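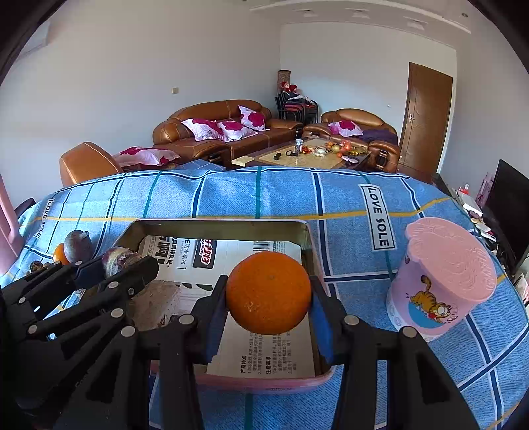
OPINION | SPORTS

The preseason rule I'd like to keep

The league trimmed the preseason to 3 games this year, and I have watched every one the local team played, which puts me in a small and poorly rested group.

The announced crowd for the last of them was 3315. I sat in row 62 and had the row to myself. A beer cost what it costs in January, when the score counts.

My complaint is with the people who want to scrap these games altogether. They say starters get hurt, and they're right. So don't play the starters. Play the left guard out of a college with 1000 students. Let the fourth quarterback throw until his arm falls off. He has practiced since spring for a roster spot he probably won't get, and he deserves one evening with a real scoreboard – even if the scoreboard at Linora Field still has the wrong down on it.

What I would change is the price. Charging season ticket holders full freight for a tryout is a bit much. Make it five bucks, let the kids sit wherever they like, and call it what it is.

The real season opens in September. I'll be there, complaining about the parking.

We use cookies to improve your experience. By continuing to browse, you accept our cookie policy. Accept | Manage settings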